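Robot papers should report every trial, including the ones a person had to rescue. The Grirnville group ran 60 trials of its Ruvach method on kitchen chores and put one number in the abstract: 58 completed. A table near the back says 44 were completed without anyone stepping in.
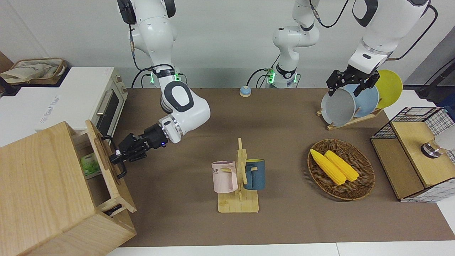 I think 44 is the result. A drawer is a fair test because a gripper has to find the edge or the handle and keep hold of it while the front moves. If a person nudges the cabinet back into place, the method did not do that part. The 23 trials with a changed layout deserve their own line too.
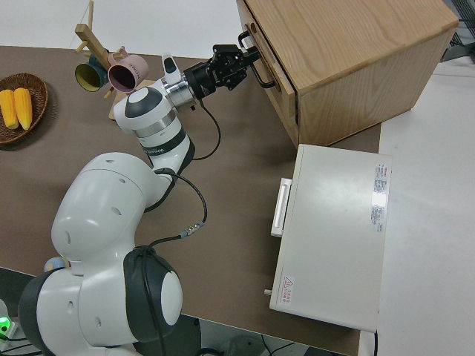
Ramiro Aranda disagrees, and wrote to me that a strict count would punish labs that log their help carefully and reward the ones that don't. He would print both numbers side by side. I could accept that, as long as both are in the abstract.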